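Insulated Mugs and Desk Boards: Frequently Asked Questions
By Urbonaitė
Updated October
2 comments | 924 shares
Print this page | E-mail this page

Can I put a hot mug directly on a stained or painted work board?
A double-walled mug with a sound vacuum passes very little heat through its base. A single-walled mug does not have this protection and should go on a coaster. If the outside of an insulated mug feels warm a few minutes after filling, the vacuum has probably failed, and the mug should be treated as single-walled.

Why is there a ring on my board if the mug is insulated?
Rings come from liquid more often than from heat. Drips run down the outside wall and collect under the base. Wipe the base before setting the mug down. Fresh marks on an oiled board usually come out with a dry cloth and a little oil – old ones need light sanding along the grain.

Where on the board should the mug stand?
Near the back edge and to one side, with the base fully on the surface. Keep it away from the front corners, where sleeves and cables pass. Cables that cross the board should run behind the mug.

How do I clean the steel rim?
Warm water, dish soap and a soft sponge. White or chalky spots are mineral scale. Apply white vinegar on a cloth for five minutes, then rinse. Steel wool will scratch a polished rim, and the scratches cannot be removed at home. Do not use chlorine bleach on any steel part.

Is a matte finish harder to look after than a glossy one?
It hides fingerprints better and shows rub marks sooner. Abrasive pads leave shiny patches on a matte coating. Pale colors such as sage or light gray also show tea stains near the rim. Remove these with a paste of baking soda and water, applied with a fingertip and rinsed off within a minute.

Can the mug go in the dishwasher?
Check the care sheet. The Brastiren is rated for the top rack, lid removed. The Zoltum is hand wash only. Dishwasher heat can weaken the bond between the coating and the steel, and the damage usually starts at the lower edge.

Can I microwave it?
No. This applies to every steel mug on this site, with or without the lid.

The mug smells of coffee after washing. What should I do?
The smell is normally in the lid gasket. Pull the gasket out, soak it in warm water with baking soda for 2 hours, and dry it completely before refitting. Replacement gaskets are sold under part number 1351 and fit both models.

How should I store a mug that is not in use?
Upright, open and dry. A closed lid traps moisture and the smell returns.

What voids the warranty?
Drilling, repainting, freezing with liquid inside, and heating on a stove. Grarkska replaces mugs with vacuum failure for 2 years from purchase. Dents and coating wear are not covered.

Do you sell the boards separately?
Yes – in dark brown and natural. Both are supplied oiled, and a second coat should be applied after the first month of use.

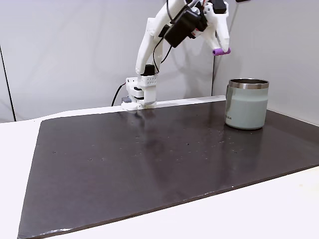 Apply the oil thinly with a lint-free cloth, wipe off the excess after 15 minutes, and leave the board flat overnight before putting anything back on it.

Print this page | E-mail this page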